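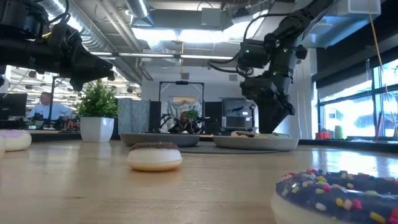 Do visitors have to pay for the open day at Hitden?

The open day is free, but every visitor must write a name in the book at the front desk and wear a paper badge until leaving.

I had read these two sentences on the web page of the company so many times that I could say them with my eyes closed. When I finally stood at the front desk, I still asked the young woman if I had to pay. She said it was free. I wrote my name in the book, and she gave me the badge. My coat was wet and the badge did not want to stay on it, so I put it on my sweater and carried the coat over my arm for the whole visit.

My daughter did not know that I was coming. She had started to work at Hitden in the fall, and when I asked her on the phone what she did there, she always said, "We teach them to pick things up, Mama." I imagined a big factory with cars. I took bus 13 from Prevton, and the ride was long enough that I ate my sandwich before noon.

We were a small group. There was a father with two boys, a couple who spoke very quietly, and me. Our guide was a tall man who walked backwards while he talked, and I was afraid for him because of the cables. He told us where we could put our hands and where we could not. Then he took us into a long room with large windows and silver pipes under the ceiling, and it was so bright that I had to close my eyes for a moment.

There were tables and there were black arms above the tables. On the nearest table somebody had put plates and donuts.

I must explain that I made donuts for most of my life. I worked at Fitzsimmons, the bakery behind the train station in Prevton, until they closed the back kitchen. On a usual night we made 864 of them. I know this number because it was written with chalk on the wall next to the oven, and below it was written what the night manager would say to us if it was less. So when I saw donuts on a table, I did what I always do. I bent down to look at the icing.

They were toys. One had dark icing with colored sprinkles, and it was so shiny that for a second I was jealous. Our icing was never so shiny, only in the first minute.

"Please do not touch these, ma'am," said the guide, in a friendly way.

"I am only looking," I said.

He explained the task to the boys. The arms must take each donut and put it on a plate. It sounds easy, he said, but a donut is round, it has a hole, it can roll, and it can be pushed away when you only want to hold it. A person does not think about this. I wanted to tell him that a person does think about it, during her first two weeks, when she drops them on the floor and the night manager is standing there. But he was already talking about motors.

The right arm began to move. It had little green lights on it. It went down slowly, stopped, went a bit to the side and stopped again. The younger boy held his breath, I could hear it. The gripper closed on the edge of a brown donut, lifted it as high as my finger is long, and let it fall. The donut rolled once and lay down flat.

"Ohhh," said the boys together.

"It will try again," said the guide.

It tried again. The second time it pushed the donut in front of it over the wood, the way a cat pushes a thing that it does not like. The third time it took it well, but it let go too early, and the donut hit the rim of the plate and came back. The quiet couple went to look out of the window.

I did not want to look out of the window. I saw what was wrong. The arm came to the donut from above, straight down, like a person who takes a hat off a table. With a donut you must come from the side and a little bit from below, and you must already know where you are going to put it. If you start to think about the plate when the donut is in your hand, you are late. The woman who taught me this had worked at Fitzsimmons before I was born. She took my wrist and turned it, and she said nothing, she only turned it, every night, until I did it without her.

"Excuse me," I said to the guide. "Who shows it how to do it?"

"Our operators," he said. "They sit with the controls and do the movement many times, and the system learns from them. Would you like to meet one?"

He raised his hand to somebody at the end of the room. I knew her walk before I could see her face. She was looking at a tablet, and she came nearer and nearer, still reading, and when she looked up she was already so close that she could not pretend anything.

"Mama," she said.

The guide looked at her and then at my badge.

I had prepared a sentence on the bus. I wanted to say that I was just passing by, but from Prevton to Hitden it is 83 kilometers, and there is nothing on the way except Dridden, and in Dridden there is only the lake. So I said, "It comes too much from above."

She did not understand first. Then she looked at the arm, which was again over the brown donut, and she watched it go down. I saw that she saw it.

"From the side," she said.

"And a little from below."

"We always start it from the top position," she said to the guide, not to me. "I never changed the start."

He answered something with numbers in it, and they talked fast, and I held my coat. The boys had found a screen where they could see the room in small and they waved at themselves. I was not sad that she talked to him. I liked to hear her talk so fast about something.

After a while she came back and asked if I wanted to sit in the chair. I said that I did not know anything about computers. She said that it was not a computer, it was more like gloves. She put my fingers into two soft rings, and across the table the black gripper opened when I opened my hand. I closed it at once. It closed too. I felt a little sick and also very pleased.

"Slowly," she said.

I moved my arm. I came too low and touched the table, and it made an ugly noise. I said sorry to the table. Then my daughter stood behind the chair and put her hand around my wrist. Her hand was cold, it was always cold, also when she was small. She turned my wrist to the outside, only a bit.

The donut stood on its edge, and leaned, and I had it.

"Now the plate," she said.

"I know about the plate," I said.

I did it roughly 6 times. Two of them were bad. The father asked if his boys could also try, and of course they could, so I gave back the rings and looked for my badge, which had fallen off somewhere near the door.

She had a break at four o'clock. We went down to the kitchen of the company, where there was coffee in a big machine, and she asked me what time my bus was going back.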